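Quinlan Barn – Hoof and Shoeing Area Checklist, January

Mat dry and swept: OK
Cross-ties and quick releases: left snap stiff – replace
Forge gas hose, 37 inches: no cracks
Extinguisher within reach of anvil: OK 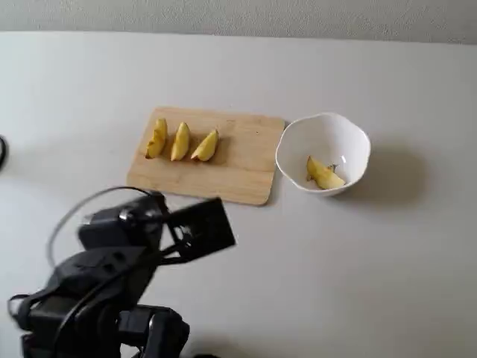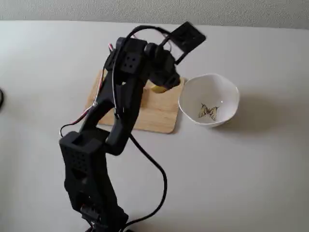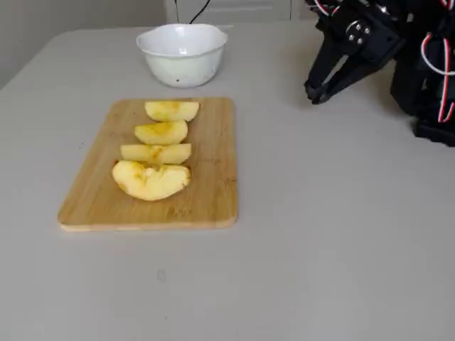
Bruditmont wrote back that the left snap was already stiff in the fall, and asked that no horse be tied on that side until a new one is fitted. Agreed, side closed.

Hoof stand, rated 900 lb: one foot loose, tightened
Nail bin: 246 left, reorder from Givix
Clinches, all stalls: risen on Atau, near hind – book a reset
Thrush: none found
Aisle lights: one bulb out by the wash stall

Next check Sunday, before turnout.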